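Thu 26 May

Bagging day, again

Quick one because I have to be up early. Still collecting. Still snacks. If you came for the post about the new wrist firmware, it's not written, sorry, maybe next weekend.

Where we are: 893 episodes in the bagging set as of tonight. That's kept episodes, not tried ones. Didn't keep a proper tally of tried ones until the middle of April so don't ask me for the success rate before that. After that it's better than I feared and worse than I told people at work.

The job is dumb simple to say out loud. Snack packs on the mat, paper bag at the back, get the packs in the bag. Two arms. I drive, the rig records, the policy gets trained on what I did. Fine. Then you sit down and do it for a whole evening and find out how many ways you have of picking up a bag of chips.

That was the big problem with the first set, by the way. The one I called Kodberg. I was all over the place. Some episodes I pinched the top seam, some I grabbed the fat middle, some I shoved the pack against the wall and scooped. All worked when I did it. Policy trained on it would go down, hover between two ideas, and close on air. Over and over. Averaging me out I guess. So Kodberg is shelved, all of it, and the 893 are from the second set, which is named Lakton for no good reason.

Rules for Lakton, since a couple people asked:

One grasp per kind of pack. Small flat ones by the short edge. Puffy ones by the seam, always the seam, even if its the far one and annoying.

Left arm picks on the left, right arm works near the bag. No crossing over unless the pack is truly stuck in no man's land.

No pausing to think. If I need to think I think before I hit record. The pauses get learned. I had a version that would stop dead above the mat for 3 seconds every time, exactly where I used to stop and decide.

Scramble everything between episodes. Really scramble, not nudge.

That last one is where I keep cheating. You get tired, you put stuff back more or less where it was. Then the policy memorizes a spot and looks brilliant until you move the pack two inches. So now I dump the lot from a shoebox and only fix things that land somewhere impossible. Also put junk in on purpose – a cloth, an organizer tray, things that aren't part of the job. It has to learn to leave them alone. It has not fully learned to leave the cloth alone.

The mat stays busy too. I had a plain gray one and everything looked great on plain gray. Swapped in the one with ferns and flowers all over it and the April checkpoint fell apart, it was trying to pick up leaves. Kept the ferns. I want it to suffer now and not later.

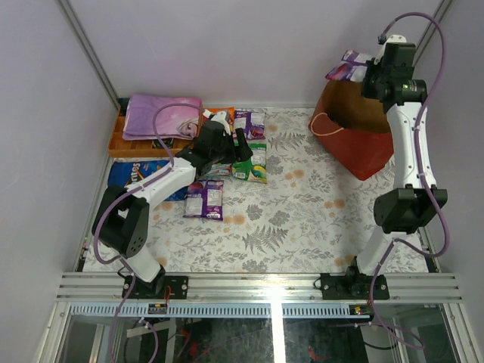 Mulcahy left a comment on the last post saying I'm wasting my time with the junk, that clutter should come in after the thing can do the clean version, and that 112 clean episodes would have told me more than a month of messy ones. Wrote it nicer than that. Sort of. I've been chewing on it all week and I think it's half right. When something fails in a messy layout I can't tell what failed. Was it the grasp, was it the cloth, was it me being sloppy in episode whatever. With a clean set at least you'd know the grasp is ok before you start blaming the ferns.

So the compromise: I'm recording 112 clean ones this weekend. Exactly that many, out of spite. Same packs, same red bag, nothing else on the mat. Train on those alone, then on those plus Lakton, compare. If the clean-only one picks better I'll say so right here and eat it.

Other stuff, fast.

Crinkly bags are worse than small packs. Big chip bags especially. They shift when you touch them, they're slick, they crumple different every time, and the cameras hate the shine. I'm thinking about leaving big ones in as obstacles only for a while. Haven't decided.

The paper bag is its own problem. Handles flop over the opening. If a pack lands on the rim do I count it? I've been saying no, it has to be in, but then I caught myself keeping episodes where something was sticking way out the top. Went back and relabeled. Took an entire evening and I found 12 I was embarassed by. They're gone. Well, moved to a folder called maybe, which is the same as gone.

Wrist cameras: if you're doing this, check the view from the wrist before every session, every single one. I lost most of a Rastari session to a view that was tilted just enough to miss the fingertips. Rastari is the older set, the one with the cups, I should really do a page with all these names on it.

Cables. Leave more slack than you think, then go through the whole reach with both arms before you tape anything down. Not after. Ask me how my Sunday went.

And drive slower than feels natural. My early episodes are all jerky little corrections and you can see the policy doing them, tiny twitches with no purpose, like it picked up my bad habits along with the snacks. Slower is boring but the replays look so much cleaner.

Someone emailed to ask if the data will be shared. Lakton yes probably, once the labels are sane. Kodberg no. You don't want Kodberg.

Ok. Bed. Clean set starts Saturday morning if I remember to buy more bags, the handles keep tearing on the one side and I'm down to my last few good ones. Will post the comparison when the training run finishes, so middle of next week I think, unless it crashes overnight again like the last time.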